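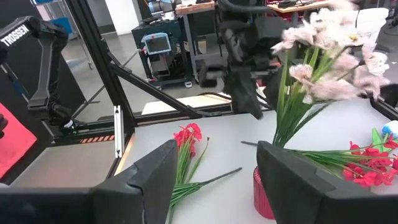 Figure 3. Wrist camera view from the flower task, jaws open.

4.2 Do the fingers matter?

The claim we set out to check is a common one in the catalogs: that a faceted fingertip holds thin, uneven objects better than a flat pad. Fikar says so for its own design, and Parisi says nearly the same thing about a tip with a different shape. Neither gives a test we could repeat. We picked artificial flowers because the stems are narrow and slide over one another, and because a bad grasp is easy to spot when the bundle comes up crooked.

We ran 219 trials in August, split over the three finger sets, with the same controller gains throughout. Karakaya drove the arms and Lombardi scored the grasps from video without being told which set was fitted. That last precaution was only partly useful. As Figure 3 shows, the fingers take up a good share of the wrist view, and anyone who has spent a morning with the parts will know them by their outline. We therefore treat the scores as weakly blinded at best.

The spread between finger sets was smaller than the spread between sessions with the same set. On the red bundles lying on the table, no set stood out. Placing stems in the vase gave a slight edge to the Ameck tips, but the edge went away when we dropped the 7 trials in which the second arm had nudged the vase first. We would not buy fingers on the strength of this.

The camera may be the larger problem. With the jaws wide open, the right finger hides part of the vase and part of the table behind it, and a moving arm in the same view can blur. Operators told us they leaned on the overhead view for the last few centimeters - a habit that would hide any real difference between fingertips. The Clernari mount moves the lens 2 cm higher, and we have not yet tested whether that helps or simply trades one blind spot for another. Until that is done, we read the published comparisons, including our own, with some caution.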